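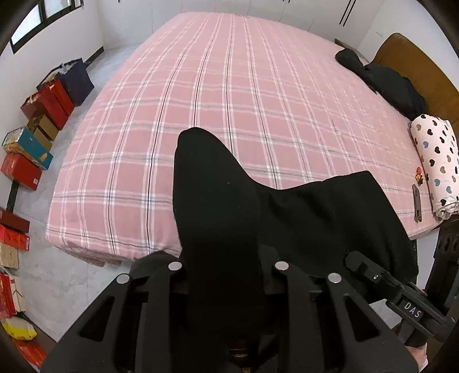 Coursework > Engineering Projects > Year 3 > Handheld Gripper Comparison

Do soft fingers help? A comparison of two handheld grippers

Tatsuya Miyazaki and Yuzuki Maruyama
Stondham, 23 January 2018

1. Why we did this

The Cilosard project guide says that fabric-covered fingers pick up household items better than bare plastic ones. It gives no figures. We had both kinds of finger and a term to fill, so we decided to check. We should say up front that neither of us expected much of a difference, and a reader may want to keep that in mind.

2. Equipment

Both grippers are held in the hand and closed by the person holding them, with a camera looking out past the fingers. Gripper A has black fabric fingers. Gripper B, which we call the Sasaki after the lab it came from, has hard fingers with a ribbed face. The lens is very wide on both. Straight lines bend badly near the rim, and a plaid bedsheet makes this easy to see. We did not correct for it.

3. Method

We worked in bedrooms in Stondham and Iltham, because the guide makes its claim about homes and a lab bench would have been too kind to both tools. The items were a phone, a small keychain, a folded shirt and a rolled quilt. A try counted as good if the item was lifted clear of the bed and held for three seconds. We made 342 tries in all, split evenly between the two grippers. Yuzuki did most of the gripping and Tatsuya kept the log.

One try with the soft fingers was thrown out when the battery died. That left 170 for the soft fingers once a second one, logged twice by mistake, was also removed. The Sasaki kept its full 171.

4. Results

On shirts the soft fingers did better, and we could both feel it. On the quilt there was no gap worth reporting. Either gripper could pinch a fold and pull, and neither could hold the whole roll. The phone was the surprise. Lying flat on a sheet it sinks a little, and the soft pads tended to slide over its edge. The hard fingers got under it more often, although they also dragged the sheet along.

The keychain depended mostly on who was holding the gripper. Yuzuki got better at it with both tools as the weeks went on, which makes our early and late tries hard to compare.

5. What we don't trust

Our order was poor. We ran the soft fingers first in most rooms, so the Sasaki got the benefit of practice. The person gripping also knew which tool was in use. A proper test would need closer to 1,000 tries, in mixed order, with more than one pair of hands.

We would not repeat the guide's claim as it stands. "Better on cloth" is as far as our log goes. The fingers go back in September, and whoever has them next should start with the phone.

Contact the project office | © Stondham Engineering Projects | Back to top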